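Findport Community Health Fund
Grant progress report, November 2025
Submitted by the Tveit Rural Recovery Program
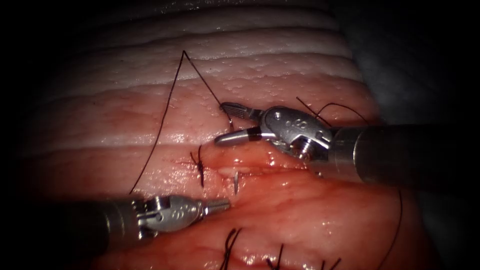
Suturing of soft tissue with two surgical instruments.

1. Purpose of the grant

The Fund supports patients from Tveit and Sandeo who must travel to the hospital in Clamilano for an operation and return home to recover. The award covers transportation, lodging for one family member, and a nurse telephone line open 365 days a year.

2. Work completed

The lodging agreement with the guesthouse on the hospital road was signed in October. It provides three rooms, each with a private bathroom and step-free access. Families may now check in the evening before surgery, which was the most frequent request in our intake interviews.

The discharge booklet has been rewritten in plain language and 3,000 copies have been printed. Clinics in both towns have received their first supply. Agnes Öberg, program manager, has trained clinic front desk staff to book rides directly.

3. Delays

The Sandeo van route is not yet running on weekends. The contractor has been unable to hire a second driver, and weekend discharges are being covered by taxi vouchers – a more costly arrangement that we do not wish to continue past the winter.

4. Budget

Spending on lodging and printing is within the approved lines. Transportation is over its line on account of the vouchers. We request permission to move unspent training funds to cover the difference.

5. Next period

Torbjørn Kristiansen will reopen the driver contract for bids and begin follow-up calls to families who used the guesthouse. Their comments will be included in the next report.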